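Robot club, the balcony edition

So it's June 2020 and our robot club has not been in the same room since the school closed its doors. We went from a nice long workbench and a cabinet full of parts to five kitchens, one garage and (in my case) a balcony. I kept meaning to write up what we've been doing and kept not doing it, so this is going to be a bit of a jumble, sorry!

The project is called Plururo. Paavo came up with the name and refuses to tell us what it means. The plan back in January was a little arm that could lift a plant pot, turn it so the other side gets the light, and put it down again without wrecking anything. We had a chassis, we had two working joints, and we had a big argument going about whether the gripper should have fingers or pads. Then everybody had to go home, and the arm went home with Donal Egan, who had the biggest car.

What the rest of us can do from home is the teaching side. Áine wants the software to learn from people doing the job by hand, so each of us picked chores around the house and we record ourselves doing them from head height, over and over, looking down at our own hands. She asked for 30 clips per person per chore. Thirty! I thought that sounded like an afternoon. It was most of a week, and I now have opinions on lifting things that I did not have before.

My chore is planters

We agreed that everyone would start with something light that wouldn't die on us, so mine is full of artificial flowers. Eimear is doing mugs, which I think is cheating because mugs come with a handle. A planter has no handle. You have to squeeze it from both sides and trust yourself, and mine flares out at the corners, so where you put your hands matters a lot more than I expected. Too high and your fingers get into the flowers. Too low and the thing wants to tip toward you.

I also learned that I'm lazy about setting things down. I let go with one hand first, nearly every time, and Áine spotted it from the clips before I did. She doesn't want me to fix it, by the way. She wants the mess left in. Paavo disagrees and they went back and forth on the group chat for so long that I muted it and made dinner.

The stool by the parapet is my pick-up and put-down spot. It's round, the top is pretty worn, and it's a decent height for keeping both hands in view.

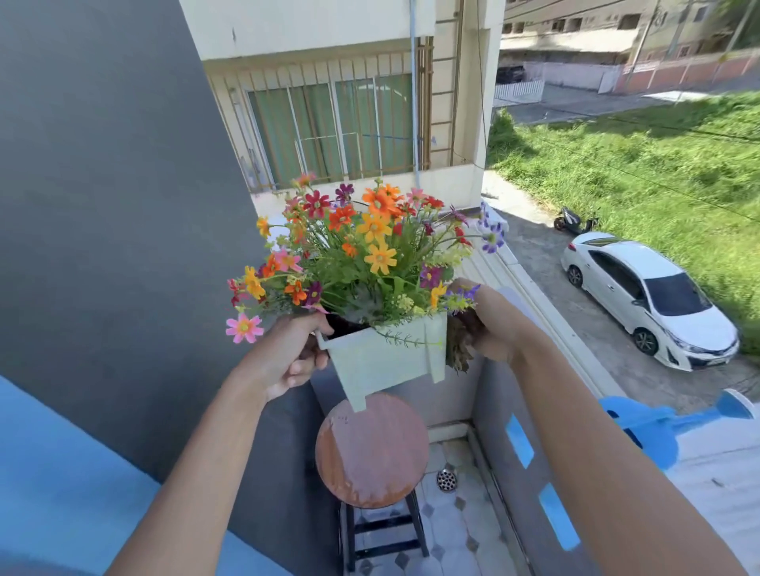 What's next

Sorting, mostly. We have a little over 700 clips between all of us and every one needs a start point and an end point marked by a person. I've been doing mine with the radio on. Eimear wrote a small script that jumps ahead to where the hands first move, and it has saved me so much clicking that I owe her a cake.

Donal Egan is rebuilding the second joint, which had a wobble even before the car ride. He sent a video of the arm lifting an empty yogurt tub and I may have cheered out loud. It dropped the tub on the way down, but still!

If you're in another club and you're doing something like this from home, leave me a comment. I'd especially love to hear how you label your clips, as our file names are a disgrace.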